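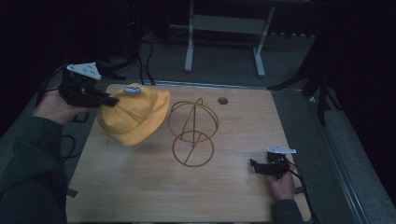 Buy the Table First

Every spring, when the budget form comes around, I get a handful of calls from people who run small robotics groups, and nearly all of the calls go the same way. They have a sum of money, they have a date by which it has to be spent, and they have already fallen in love with an arm. I like these calls very much. I like the people who make them, and I have been one of those people myself, more than once, so what follows is meant kindly. But I would like to make the case, at some length I'm afraid, for putting the arm at the bottom of the list and starting with the table.

By the table I mean the table itself, and also everything that ends up on it, under it, and hanging off the side of it. I mean the hand-held grippers that a person uses to show a task before any robot is asked to try it. I mean the cables, which will go across the carpet whether you planned for them or not. I mean stands, lights, spare jaw fingers, the shelf where the objects live, and the wages of whoever is going to sit there with a gripper in each hand moving a hat from one side to the other. When Esi Kyei and I drew up our first plan at Skirovberg, all of that went into a single row near the bottom of the page called "Misc. lab," and we gave it 5 percent. I still have the page. Esi has asked me more than once to throw it away.

What happened was what you would expect. The arm came in June and it was a lovely thing, and it stood in its crate while we worked out that we had nowhere to put it that didn't block the door. Then we had nothing to teach it with. We had one pair of hand-held grippers, borrowed against a promise, and when a cable connector went on the left one, the whole group stopped for as long as it took to get another. The cable, when we finally ordered it, cost 134 dollars with shipping. I have thought about that number a good deal since. We had a machine worth more than my car waiting on it.

So my first piece of advice, and I give it to everybody who calls, is to work out what a lost afternoon costs you before you work out anything else. Take the wages of the people in the room, add whatever you are paying for the room, and divide. Most groups I know have never done this. Once you have that figure, you will look at a spare cable very differently, and you will probably order three of them, in the length you need plus a bit, with the good strain relief. Cables on hand-held gear have a hard life. They get pulled sideways all day and leaned on and stepped over, and they hang off the edge of a table by their own weight.

My second piece of advice is to buy grippers in matched pairs, and to buy one more pair than you think you can afford. Nana Kyei, who is Esi's cousin and handled our purchasing for a good while, used to argue with me about this. Nana's view was that a spare pair is money asleep in a drawer, and that a supplier like Otum will ship a replacement quickly enough if you ask nicely. There is something in that. Otum were always decent to us. But matched means more than the same part number. If the left hand and the right hand are a little different, the person using them adjusts without noticing, and that adjustment goes into everything you record. Then you swap one side for a new one and the work changes and you spend a week wondering why. With a spare pair you swap both at once and get on with your day. I never fully won Nana over, and in fairness we did have a pair that sat in the drawer for a very long time.

Now, objects. I have a soft spot for this part, so bear with me. People budget nothing for objects. They assume the objects will turn up, and some do, from kitchens and desk drawers and the box of things left behind after somebody moved out. That is fine for a start. But if you want a machine to learn about handling things, you need things that are difficult in different ways, and you have to go out and get them. A soft hat is a wonderful teacher. It creases where you pinch it, it tilts when you lift one side, and no two pinches come out the same. A sculpture made of thin wire is a wonderful teacher too, for quite other reasons. There is hardly anything there to take hold of, and a rod that looks easy to grab from one side is just a line from the other. Put the two of them on one table and you have a morning's work that no set of plastic blocks will give you.

Mỹ Quan, who took over our object shelf, kept a ledger of what she spent on it, and over a full budget year it came to 3914 dollars. When I showed that line to the people upstairs there was a bit of a silence. Hats? Bent wire? But set it beside the service contract on the arm, which nobody upstairs had blinked at, and it looks very reasonable. Mỹ had 122 objects on the shelf by then, every one of them with a note on where it came from and what it would cost to replace, because soft things wear out and thin things bend. I would tell any group starting now to put objects in as a yearly line of their own, under their own name, and never let anyone fold them into office supplies. Office supplies get cut.

I should be fair to the other side, and Yen-ting Ho has made sure over many lunches that I know what the other side is. Her argument goes roughly like this. Money for large equipment comes rarely, and money for small things comes all the time, so you take the arm while you can get the arm and you scrape together the rest out of whatever is left over each month. Nobody has ever been given a grant for tables, she says. And it's true that a big capital request has a certain shine to it that a list of clamps does not. I have sat in the meetings. I know which slide makes people lean forward.

Still, I think this is a habit we could break if more of us tried. When Esi Ackah wrote the plan for the second room at Hetel, she did something I admired and have copied shamelessly. She didn't ask for an arm. She asked for a work station, a single thing with a single price, and the station had in it a table with a proper metal frame, two pairs of grippers, stands, lighting, cabling, a first set of objects, and six months of a person's time. The arm was a second request, to follow once the station had been running. She got the first one with hardly a question. People understand a work station. They can picture someone standing at it.

And she had something to show by the time the second request went in. She knew what the tasks were and how high the table ought to be and how far a person's hands really traveled over it, and so she knew what reach she needed. It turned out to be a smaller arm than the one she would have asked for at the start, which she bought from Brynjólfsdóttir, and the difference in price paid for a good part of the room. I can't promise it will go that way for you. I can say that every group I know that bought the arm first bought one with too much reach, us included.

A few small things, while I have you. Pay attention to the carpet, if you have carpet, and put in for floor cable covers at the beginning. Ask for a table with a cable hole in it, or get a quote for having one cut, and then make sure people use it. Put the lights on their own line, too, and buy a couple more than you need for the tabletop, so the edges of the room don't go dark on whoever has to walk behind the table at the end of a long session. And please put the person in. I have read so many equipment plans with no hands in them at all, as if the grippers would pick themselves up. Whoever is holding them is doing the skilled part of the work, and needs a decent chair, breaks, and a wage that keeps them past the first season.

If your form is due and you have already written "arm" in the top row, I won't scold you. Leave it there if you must. But go down to the row that says miscellaneous, open it up, and write out what is in it, line by line, with a price beside each. Then ring me if you like, in the morning for preference, and we can go through it together.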